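Treron puts out Riven 3, two-arm planner now shares one clock with vision

December 29, 2021

Treron has pushed out version 3 of Riven, its control and planning software for two-arm robot cells, a release customers had been told to expect in the fall. It went up on the company's download page late in the day with a short set of notes and no event. Existing license holders get it free. New pricing not posted yet.

Main change is under the hood. Earlier versions ran the camera side and the motion side as separate programs, each with its own clock, and passed messages between them. Worked fine for hard parts that stay put. Not so fine for cloth, bags, anything that shifts when one arm touches it. By the time the planner had a path for the second arm, the thing it was planning around had a different shape.

Riven 3 puts both on a single timeline. Every camera reading, joint reading and planned step now carries the same time stamp, and the planner can ask what the workspace looked like at a given moment instead of just taking the latest message in the queue. If the picture is too old, the step gets thrown out and replanned. Users set how old is too old.

"The complaint we got all year was the second arm," said Unathi Dlamini, who heads the planning group at Treron. "First arm grabs, fabric moves, second arm goes to where the fabric used to be. You can tune around that for months. People did. We did."

Dlamini's group is seven people, two of them hired over the summer to work on the perception code.

Cloth is the headline item in the notes. The old version treated a piece of fabric as one blob with a center point and a direction. The new one breaks it into patches, gives each patch a score for how likely a grip there is to hold, and picks a pair of points, one per arm, that both arms can reach without crossing. A flat towel is the easy case. A bunched one is harder, a lot of the patches are hidden under other patches, and the software has to guess. When the guess is poor it now says so in the log, where before it would quietly go ahead.

The planner also keeps track of things near the target that are not the target. Plates, trays, baskets. Each one gets a keep-out zone which grows if the camera loses sight of it behind an arm. Company calls this "shadow margin." Early users found it too cautious, with arms taking long loops over an object that was nowhere near them, and the default was cut down before release. 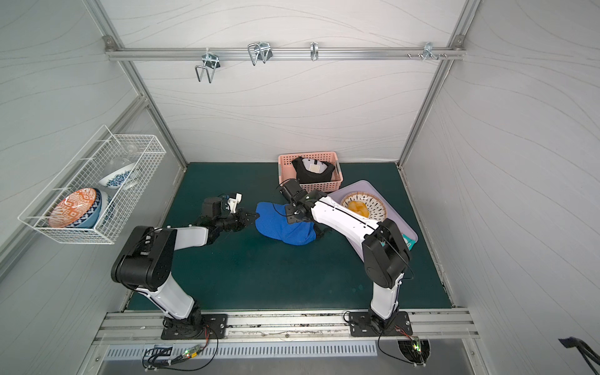
Two robot arms at work over a blue cloth, with a basket and a loaded tray close by. Photo: Treron

Testing for the release was done on household-type setups, according to the notes, with the target item laid out among other objects. Treron lists 495 test tasks in the regression set that ships with the software, each one a saved starting layout plus a goal. Customers can run the whole set in simulation overnight and compare against the company's own results file. They can add their own tasks too, in the same format. That part was missing from version 2 and was the most requested item on the user forum, going by the votes.

No pass rate in the notes. Asked for one, Dlamini said the company would rather publish the tasks and let users get there own number. "Our cell is not your cell," she said. Different lighting, different grippers, different mounts.

One of the first outside shops to get the new code is Endico, a contract integrator that builds automated packing and sorting lines. Endico had the beta in early December and ran it on a two-arm station that takes folded garments from a bin and lays them in a carton. A company spokesman said setup was quicker than with the old version but that they hit a bug on the third day, where one arm would freeze after a camera dropped out and came back. The planner saw the gap in the timeline, decided everything was stale and refused to move. Treron sent a patch inside of a week. The fix is in the public release.

Endico has not decided whether to move its other stations over. It wants to see the second patch first.

Also in the release:

Calibration is one routine now for both arms and all cameras. Used to be three, run in a fixed order, and if the last one failed you started again from the top. Now a failed step can be rerun alone.

The hand-off tool, which lets one gripper pass an object to the other, is out of beta. Rigid objects only. Hand-off for soft items is still marked experimental and is switched off by default.

Replay. A stored run can be opened, stopped at any moment and restarted from there with different planner settings. It shows what the planner believed was on the table next to what the camera saw. Dlamini called it the feature her own team uses most, "by a mile." Stored runs from version 2 will open but without the shared time stamps, so the side-by-side veiw is not available for them.

Log files are bigger. A lot bigger, users on the forum say. There's a setting to keep only the seven minutes before a fault, and Treron recommends that one for production sites.

Dropped in this release: the old drag-and-drop task builder, which has not been updated in a while and which the company said few sites still open. Tasks built in it can be exported as scripts using a converter on the download page. The converter does not handle nested loops. Sites with those will have to rewrite them by hand or stay on version 2, which gets security fixes through next December and nothing else.

Reaction on the forum mostly good, some grumbling over the task builder. One user posted that the export had turned a simple sorting job into a script several screens long and asked if anybody had a shorter one. A Treron engineer replied with a cleaned-up copy the same evening. Another user wanted to know if the shared timeline works when cameras and arms are on different computers. It does, the company said, but the computers' clocks have to be synced over a wired network. Wireless is not supported and there are no plans for it.

The perception code can still be swapped out. Riven has always let sites plug in their own vision models, and version 3 keeps that, with one new demand: the model has to return a time stamp and a confidence value with every result. Models written for version 2 return neither. Treron includes a wrapper that fills in both with stock values, good enough to get running. The notes warn that the stale-picture check does nothing useful with a wrapped model, as the stamp is made when the result arrives and not when the camera fired.

Some of that design goes back to a side project inside the company named Mtshali, started as an internal tool for comparing logs. It was never sold. Its data format became the base for the shared timeline, and the name still turns up in a few of the file headers. Users who run into it can ignore it, the notes say.

Safety functions are unchanged. Riven does not replace a site's safety controller, and speed and force limits set there still override anything the planner asks for. Sites that had their cell assessed under version 2 should check with whoever did the assessment before they upgrade, particularly where the arms share space.

Treron says a first update is planned early in the new year, with faster replanning when an object is moved during a run and a fix for a display problem in the replay window on high-resolution screens. Soft hand-off may come out of experimental after that. Dlamini would not give a date. "We still drop too many," she said.

Installers for Riven 3 are on the Treron site under Downloads. Login needed. The regression set is a separate file and is large, so allow time. Support desk is on short hours until the new year and is answering by email only.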